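Blackout curtains for a room over a bakery, worth it or not?

Home & Garden > Windows and Floors

plumbline_pete
OK so I moved into the back bedroom in May and the streetlight outside is killing me. It's one of the new LED ones and it comes straight in at pillow height. On top of that the bakery downstairs starts at 3 a.m. and their yard light clicks on and off all night. I'm a light sleeper anyway so I'm up by four most days, staring at the ceiling and planning revenge.

I've been looking at the Drasten curtains everybody seems to like. My questions: do they really go dark, do they help at all with noise, and is it dumb to put black curtains in a small room? My sister says it'll feel like a cave. I kind of want a cave.

Window is a normal double hung, wide trim, radiator underneath, so I can't go all the way to the floor without doing something clever.

mossandmortar
Get them. I had the Drasten in two apartments and the fabric itself is totally dark, no pinholes even in full sun. What gets you is the edges. Light comes over the top and around the sides like water. You want a wraparound rod, the kind that bends back to the wall at each end, and mount it a good hand's width above the trim.

For noise, no. They take a little echo out of the room and that's it. You'll still hear trays.

tin_kettle_88
Going to disagree on the Drasten. Mine had a rubbery coating on the back and after two washes it started coming off in flakes. I was vacuuming white crumbs for a month. I switched to the Collholm triple weave, which has no coating at all, and they've been through the machine a bunch of times and look the same as when I got them. They cost more. You'll get over it.

mossandmortar
You're not supposed to machine wash the coated ones! It says so on the tag. Spot clean and a vacuum with the brush thing.

tin_kettle_88
I have two cats and a toddler. Anything in my house that can't go in the washer is going in the trash eventually.

plumbline_pete
Ha, fair. No cats here but I do eat in bed, so. Is the Collholm really as dark without the backing?

tin_kettle_88
In black or the dark navy, yes. In the lighter colors, no way. I bought cream for the living room and you can read a book behind them at noon. So if you want a cave, go black and don't let your sister talk you into oatmeal.

One more thing on black, and I wish I'd known this going in: it shows lint and dust like crazy where the sun hits it, but from across the room at night it just vanishes. You stop seeing a curtain and just see dark. I find that restful. My husband finds it creepy.
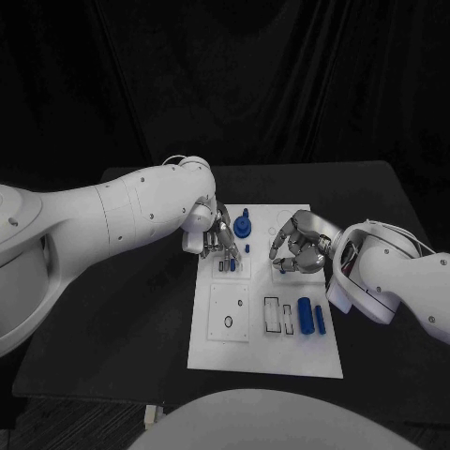
Also buy them wider than you think. Double the width of the window at least, so they hang in soft folds and don't pull flat. When they're stretched tight you get a gap in the middle every single time and it'll be right in line with your eyes, guaranteed.

harborlight_jo
Double width is overkill for blackout, imo. I did one and a half and used magnets along the center edge, the little flat ones you sew into the hem. They snap shut and stay shut. Saves you a whole panel.

tin_kettle_88
Magnets are fine until you have a metal radiator underneath, which he does. Mine used to grab on and I'd about pull the rod down opening them in the morning.

harborlight_jo
OK yes, good point, I forgot the radiator. Put them higher up then? Or use a clothespin like a normal person.

gus_in_the_attic
Please nobody hang long curtains over a working radiator. You'll heat the back of the curtain and the window and none of the room. Go to the sill and do a roller shade inside the frame as a second layer. I have the Flisasine roller, cut to size, and with that plus plain cheap curtains over it my attic is pitch black at noon in summer. The two layers do more than any one fancy fabric.

Measure the inside of the frame at the top, middle and bottom and give them the smallest number. Old windows are never square. Mine was off by enough that the first shade scraped all the way down and I had to reorder.

mossandmortar
Seconding the roller. I still think the Drasten over it is plenty, and he doesn't need to spend Collholm money if the shade is doing the work.

tin_kettle_88
Flakes. That's all I'm going to say. Flakes.

plumbline_pete
OK so where I'm at: Flisasine roller inside, black Collholm to the sill, wraparound rod. Can I put the rod brackets into plaster? It's an old building and the last time I drilled in here a piece the size of a cookie fell off.

gus_in_the_attic
Tape over the spot, small bit first, no hammer setting, go slow. Hit the wood header above the window if you can find it, then you don't need anchors at all. If you miss, use toggles. Not the plastic ones, they spin in old plaster and you'll end up saying words.

harborlight_jo
And ask the bakery to aim their yard light down! Bring it up when you're in buying something. Mine put a hood on theirs the same week I asked.

plumbline_pete
I'm in there every morning anyway, might as well, I'm up. Shade's ordered, it ships in 5 days. Will report back on the plaster.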